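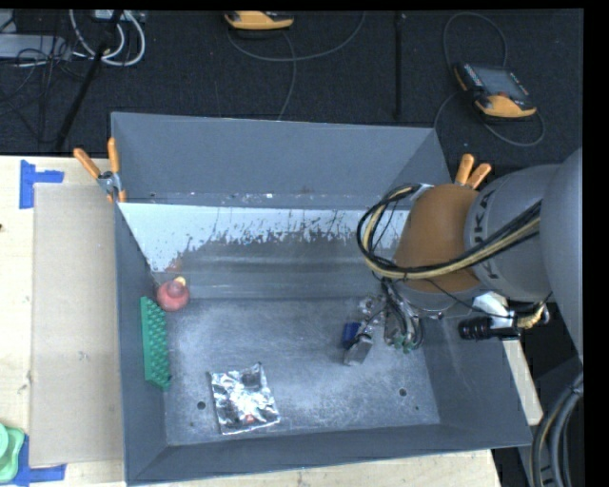 Review: the Halgate metal picking bin
By Stojan Dervishi
January 2024

Print this page | E-mail this article

If you're pricing out a bin picking cell, the bin will be the last line you fill in and the smallest. Ours was $85 a unit on a budget where the gripper and its hoses came to $2,515. I bought 7 of them from Edach for the Plandport project, and this review is mainly for people deciding whether to pay for steel or use the plastic totes they already have.

We tried totes first. They flex when a finger touches the wall, and on our bench they crept sideways a little with every contact. A metal bin held to the table with two spring clamps on the rim stays where you put it. The clamps were extra and Halgate doesn't sell any. Hardware store ones with orange handles work fine. Put tape on the table at the corners of anything else you need to keep in place.

The Halgate is open on top, with a high back and a sloped panel inside. The slope is useful because small items slide down to where the arm can get at them. The left wall is close to upright, and anything long that ends up flat against it is a hard pick. Budget time for that in your planning. We lost more hours to the corners than to any item on the list.

Finish is the weak point. The pale coating on the slope scrapes off along the lower part, and the floor scratches up into white marks. If you use cameras, test with a worn bin, and test with foil packets early. Shiny wrapping over a scratched metal floor was our worst case. There are also holes in the floor, fine for us but no good for small loose parts.

Check the reach before you order. With a KUKA arm coming in from one side, the wrist and the cable bundle take up a lot of the space over the bin, and the walls limit how far you can tilt. I borrowed a Dimitriou bin with lower walls to compare. It was easier to reach into and cost $65, but items got pushed over the edge.

I'd buy the Halgate again for test work. For a line where looks matter, ask for it uncoated. Order one spare.

Contact us | Copyright 2024 | Back to top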